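Bin Picking > Grippers > Two-Finger

Leblanc 2 Parallel Gripper for Bin Picking

The Leblanc 2 is a two-finger pneumatic gripper for picking parts out of deep metal bins. It is sold by Domudgate as a bare gripper or as a kit with fingers, fittings and an adapter plate. This page covers the kit and the bench comparison we ran against the Wustico, the other two-finger model we stock.

The comparison was set up by Nkechi Okonkwo. Each gripper got 300 pick attempts on long rectangular blocks in two lengths. The blocks were tipped in by hand and left where they fell. A pick counted only if the block cleared the rim and stayed in the fingers all the way to the drop point.

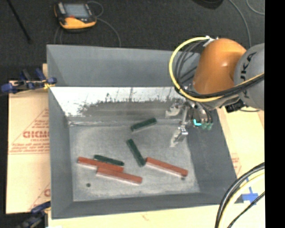 The Leblanc missed 21 picks out of 300. Most of those were blocks lying flat against a wall, where the outer finger had no room to get down beside the part. The Wustico missed more of these because its fingers are wider at the tip. On blocks in the open part of the floor we saw no real difference between the two, and the Wustico closes faster.

Sloping bin walls are the main thing to check before ordering. If your bin narrows toward the floor, measure at the floor. Chinyere Briggs in applications can check finger clearance from a drawing if you send one with the inside dimensions marked.

Both grippers were run with the same path planner, Brilatora, and the same air supply. We did not change the approach angle between models. A steeper approach would probably have helped the Wustico near the walls, but it would also have brought the cables closer to the rim.

Kit contents: gripper body, one pair of pointed fingers, air fittings, adapter plate, mounting screws. Tubing is not included. Order code 423.

Fingers are a wear part and can be bought as a pair. Check the tips for rounding when you clean the gripper, and replace both together. The next batch of spare fingers is due in November. Kits are in stock now.

Page updated September 22, 2021

Shares: 2 | Comments: 0

Contact Sales | © Domudgate | Back to top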